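# About Metidden

Metidden is a home tidying and book care service based in Pletamstead. We work in living rooms, bedrooms, studies and anywhere else that books, cushions, blankets and small household items tend to pile up.
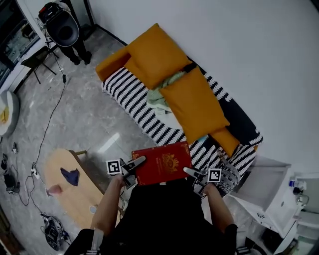

Most of our work is done in rooms people use every day. We fold throws, put cushions back, clear coffee tables, and return books to the shelf they came from. If there is no shelf, we help you choose a spot for one. We don't sell furniture and we don't redesign rooms.

## How we started

The business opened in June with two people and a short list of customers on Ibrahim Street. At first we only handled books. People called us when they were moving, or when they had taken in a relative's collection and had no idea where to put it. While we were there they asked about the rest of the room, and within a year living rooms made up the larger part of the work.

We now look after more than 145 homes in Pletamstead and the towns next to it. Many are on a regular schedule. Others call us once, usually before guests come or after a move.

## What we do

- **Living room reset.** Sofas, side cabinets, coffee tables and the floor around them. Cloths and throws are folded or set aside for washing, whichever you prefer.
- **Book care.** Dusting, sorting and shelving. Hardcovers with stamped or embossed covers are wiped with a dry cloth only. We do not use sprays on any book.
- **Shelf lists.** A printed list of what you own and where it sits, up to 35 titles per page. Larger collections get a binder.
- **Brindomeo plan.** Our regular visit plan, named after the apartment building where we first offered it. Visits are every two weeks and last as long as the room needs.

## How a visit works

Before the first visit we ask which items should stay where they are. Medicine, paperwork and anything with a lid are left alone unless you tell us otherwise. Loose items that have no obvious place go in one tray, and the tray stays in the room for you to look through.

We do not throw anything away. Donations are boxed and labeled, and you decide when they leave.

## Where to find us

Our office is at 33 Ibrahim Street, Pletamstead, on the ground floor. Parking is behind the building. New customers can book a first visit at the front desk or through the contact page on this site.

Page last updated Monday, June 27, 2022.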